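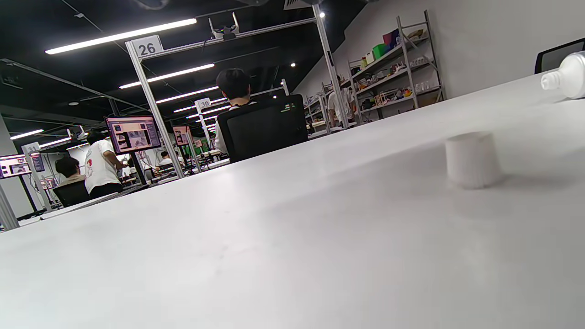
## Wk 5 - Caps, tubes, putting things back

Bench task: cap off, cap on. Small white ribbed cap stands on the table, wide end down - grip on the grooves, low. Tube or bottle lies on its side, nozzle bare, thread showing.

- start the thread by hand, quarter turn BACK first, then forward
- stop at snug. Overtightening splits the cap (Colleen has over 100 spares, dont use them all)
- wipe teh nozzle before closing

Shelves: everything returns to its own level. Small cups stay together, bins on top.

Log sheets to Lucía by Sunday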